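Can a robot arm do small assembly and packing work in a home shop yet?
Posted in Workshop & Garage by tanex_basement, 10/02/2023

Hi all, long-time reader, first real post. I make little wooden display pieces with my sister-in-law out of her basement, and we sell them at fall markets under the name Palico. Each one is an oval base with a post, a round knob on top and six dowels sticking out of the knob. They look simple and they eat my evenings! Sanding is fine, I put on the radio. It's the pushing in of dowels, checking them, then wrapping and boxing that makes me want to lie down on the floor.

We got an order for 200 in September (a gift shop called Jundier, very nice people, very short deadline) and I started wondering if a machine could take over part of it. I don't need it to be fast. I'd be happy if it plugged away all night while I slept.
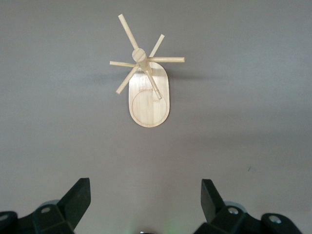
One of the finished pieces, seen from above. Six dowels, one knob, one oval base.

As you can probably tell, the dowels go every which way. Some tilt up, some tilt down, and they cross each other near the middle, so there isn't a nice flat side to grab except the base. The ring on the lower part of the base is only there for looks. So what do you think - is this a job for a machine in 2023, or should I just bribe my nephews?

sawdust_and_coffee
I ran the packing end of a small toy shop for years and now I tinker with arms at home, so I'll give you the long version.

Split the job up before you spend a dime. Moving a finished piece from the bench to a box is the most doable part. Have the arm come in low and pinch the base by its long sides, down at the rounded end where the dowels aren't in the way. I would not let it near the knob. With rods pointing in all those directions you'll catch one sooner or later and snap it, or drag the whole thing over.

Putting the dowels in is much harder. A person feels when the rod finds the hole and wiggles it without thinking. A hobby arm mostly just shoves. You can cheat with a jig that holds the knob and turns it one hole at a time, so every dowel goes in from the same direction. I did something like that for wheel pegs and got through 100 in a row with 72 I'd have sold. The rest were crooked or not seated, and I still had to look at every single one.

Wrapping in tissue? Forget it for now. Soft stuff is miserable for machines, and your nephews will beat it by a mile. A box with a foam cutout would skip the wrapping completely - that's where I'd put my money first.

Rusnák_woodworks
nephews. pay them in pizza

lathe_lady_4
I agree with most of the long answer, but I'd do the jig even if you never buy an arm. I made one from scrap for a similar hub and it took a good chunk off my time by hand. Also put a stop block behind it so the dowels all go in to the same depth. What kind of glue are you using? If it's the fast kind, a slow machine is going to be trouble.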